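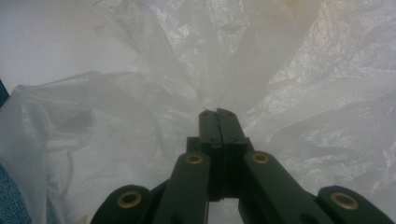 Chuck the lot and stop worrying, the woman at the recycling point told me, those thin white bags aren't worth the cupboard space. Well, I drove home with all of them still in the boot, because I can't bring myself to do it!

So I'm hoping somebody on here has a better idea. I mean the big, see-through white kind, very crinkly, the sort that gets wrapped round a duvet or a chair cushion or a lampshade when it's delivered. We moved to Muvdale in January and bought rather a lot from Tipoki (bedding mostly, plus a mattress topper that arrived in a bag you could have camped in), and every single item came in one. I've been stuffing them inside each other under the stairs and now the hoover won't go in.

What I'd like to know:

Is there a way to fold them so they stay folded? I've tried rolling them up like a sleeping bag and they just sigh and open out again. I've sat on one. My husband has sat on one.

Can I use them to put the winter blankets away in the loft? They seem the right size but my mum swears plastic makes wool go musty and I don't want to wreck a good blanket to save on a storage bag.

And if I do give up, where do they go? The council leaflet says "no film" for the kerbside box and then doesn't mention film again anywhere.

There's no writing on most of them, so I can't tell you what they're made of. One or two have a little triangle with a number 4 in it. They're soft, and they make a dreadful racket when you try to find the opening. Thank you in advance, I know it's a silly thing to be beaten by.

crumpetandjam, Muvdale

loftladder_lil

Not silly at all, I had the same mountain under my own stairs when we did up the spare room, and I kept every one of them for years.

Folding first. The trouble is the air, you need to get it out before you do anything else. Lay the bag on the floor or on a bed (a bed is easier on the knees) with the opening pointing away from you. Smooth it flat with your forearms, starting at the closed end and pushing towards the opening, and don't fuss over the creases, you won't shift them. Then fold it lengthways in half, and in half again, so you've got a long strip. Give that strip another good push along towards the open end. You'll hear it wheeze. Now fold from the closed end up towards the opening, pressing as you go, which is the bit you've been doing backwards if yours keep puffing up, I bet! If you start at the opening you trap all the air at the far end and it's got nowhere to go.

When you've got a little packet, put an elastic band round it straight away. I use the ones the postman drops. A big bag from a double duvet comes down to something you can stand upright in a shoebox, and I keep mine filed like that with the big ones at the back. Write on the box what sizes you've got or you'll be unfolding them all to find the one you want, ask me how I know.

As for blankets in the loft, your mum is half right. It's the damp that does it, so wool that goes in with any damp in it will come out smelling like a church hall. Wash it, dry it, then leave it over a door for another day even when you're sure it's dry. I don't seal the bag either. I fold the opening under loosely so the weight of the blanket holds it shut, and I lay an old pillowcase round the blanket first, inside the plastic. I've put ours up every spring like that and they've been fine, but our loft is pretty dry. If yours drips or you can see daylight where you shouldn't, keep the blankets on top of the wardrobe.

Moths are another matter. A loosely folded bag won't keep out a moth that means business, so if you've seen any in the house, tie it properly and accept you'll need to air things when they come down.

One more use before I go: they're brilliant for painting. Slit one down the side and along the bottom and you've got a sheet that'll go over an armchair. Tape it at the skirting though, it's slippery stuff on floorboards and I nearly went flying with a tray of magnolia.

And please keep them well away from little ones and pets. I snip the corners off or tie a knot in any bag that's within reach.

gurnatport_greg

I just use them as bin bags. Too thin really, so double up.

kevness62

Can only help with the last bit. The number 4 in the triangle is low density polythene, and plenty of bigger supermarkets have a collection bin near the doors for carrier bags and other soft plastic. Worth looking at the notice on the bin itself, as they don't all take the same things. We're a town of 3,000 here in Kevness so we haven't got one, but I get the 162 over to Gurnatport for my big shop and drop mine off then, flattened and stuffed in one carrier.

They want them clean and with nothing in them. Pull off the paper labels and the parcel tape if they'll come away (a hairdryer helps with the stubborn ones). I wouldn't put in the unmarked ones unless the notice says any soft plastic is OK.

Before you haul them anywhere, ring round. Our charity shop takes big clear bags gladly for putting duvets and curtains in, and the dry cleaner's had a few off me too. A free listing on the local page works as well, I put up five of them once and they'd gone by teatime to somebody moving house.

Where I'd disagree with the post above is on keeping years' worth! I did that and the oldest ones went brittle and came apart in flakes all over my good coat. Keep a handful, use them, and move the rest along. The ones I still had from before the kitchen was done weren't fit for anything.

crumpetandjam

Oh brilliant, closed end first! I've just done the mattress topper one on the spare bed and it's now the size of a loaf of bread, I made my husband come and look. Blankets are having their extra day over the door. I'm keeping 8 and the rest are off to the charity shop, who said yes please when I rang, and could I bring hangers too if I had any.

loftladder_lil

A loaf's very good for a first go. Elastic band on it quick, before it changes its mind.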